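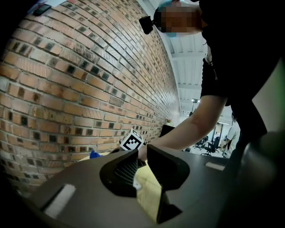 Keep the Desk Phone, and Give It a Table

Offices are removing corded telephones faster than they are replacing what those telephones did. Gorkorance cleared 70 extensions last April and moved everyone to Sonero, a softphone service. The saving was real. So was the loss of a fixed point where a call could be answered without a login.

A desk phone needs little: a level surface, a line, and enough clearance to lift the handset. A small round table meets the requirement.
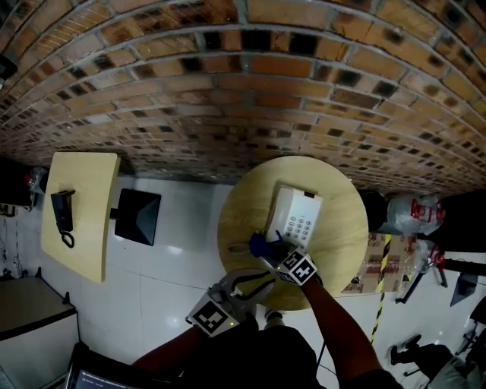 A white keypad telephone on a round wooden table; a black corded set on the table to the left.

The coiled cord is usually cited as the defect. I consider it the main feature – it limits how far the handset can travel, and so the handset is still there for the next caller. A cordless unit offers no such limit.

Placement matters more than model. People lean over a low table to reach a phone, and a shared set should be positioned with that posture in mind.
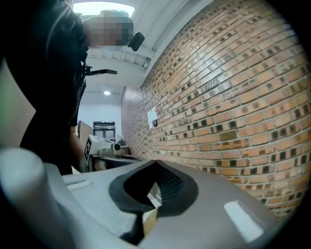 Leaning in toward the work area.

Kaewmanee kept 5 corded sets when it renovated and put each on its own table. Other offices should copy the arrangement before the last wall jacks are painted over.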